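# Vatus, the two-arm bench

Work in progress at the Niskanen workshop, Bramel. Last touched in January.

I said I would put this page up when the bench did something useful. It hasn't, by my standards, but people keep asking how it's going and I'm tired of typing the same answer. So you get the gallery page early, with more words on it than I'd planned.

Vatus is our name for a two-arm bench that is supposed to handle small household junk: chargers, adapters, cables, the stuff that lives in a drawer. The pitch, when it was pitched to the rest of the shop, was that it would sort a drawer by itself by spring. I voted against it. I also ended up doing most of the wiring, so make of that what you like.

**The table.** Brown paper over the top, edge to edge. It's cheap and it cuts the glare, and we can write on it. It also creases, and a crease is enough to catch a fingertip that comes in too low. There was a proposal to buy a proper mat. I'd like to see the thing fail for a better reason first.

**The arms.** One on each side, each on its own metal base. They were sold to us as identical. They are close. Send both of them the same pose and the right one settles a little lower, and we have a correction in the config that I don't trust, seeing as it was worked out on one evening with one gripper fitted. It needs doing again with a cold start.

**The cables.** I have lost this argument three times. Every picture of a setup like this on somebody else's site shows neat black sleeve running along the arm and vanishing somewhere. Ours hang. When we tied them down tight, the wrist pulled against them at the end of its travel and the arm stopped itself. When we left more slack, they dragged on the table. The current amount of slack is a compromise that pleases no one in the shop, and it stays until somebody draws me a better route with actual lengths on it.

**The power shelf.** Everything at the back of the table is a mess of bricks and boxes and I'm not going to defend it. The plan calls for a panel. The plan has called for a panel since before we had arms.

**The software.** We run Vindico, which is our own pile of scripts with a nicer name than it deserves. It records what the arms do while a person drives them, and then a model tries to do it without the person. I was told this would generalize. In the last full round we ran 123 pickups on flat, boxy items and 90 ended with the item in the tray. That was written up on the shop whiteboard as a success. Take away the runs where the item started in the same place as in the recordings and we're left with 61 pickups, of which 37 worked. I wrote that one on the whiteboard too. It got wiped -- by accident, I'm told.

Items with a cord attached are worse, and they're what's in the drawer! A bare box stays where you put it. A box with a lead on one end turns when you lift it, and the lead goes wherever it wants, including under the other arm. We've tried gripping across the short side and gripping near the cord end. The second way looks better to me, but we haven't run it enough to say so, and I'd ask the more excitable members to stop telling visitors that it's solved.

What I will grant:

- The arms haven't hit each other since we added the keep-out zone down the middle.
- Driving them by hand is easier than I expected, and new people pick it up in one session.
- The stop buttons work. I test both before I do anything else, and so should you.

What I won't grant is the word "autonomous" on the door sign. Someone is standing there with a hand near the switch the whole time, and someone puts the items back afterward. If you count that person's time, the drawer would have been sorted months ago.

Still open: the pose correction, the cable route, the panel, a gripping rule for anything with a lead, and a decision on whether the second arm earns its space. My own view is that one arm and a decent clamp would get the same numbers. The people who paid for the second arm see it differently -- fair enough, they can show me.

**Left gripper coming in over a white box, cord and all:**

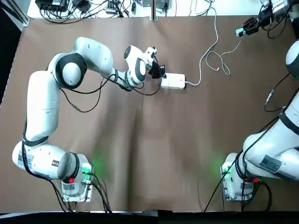
If the clamp idea loses the vote, I'd at least like the next round run with the start positions drawn out of a hat, and with the failures written up next to the rest. Bring a marker that doesn't wipe off.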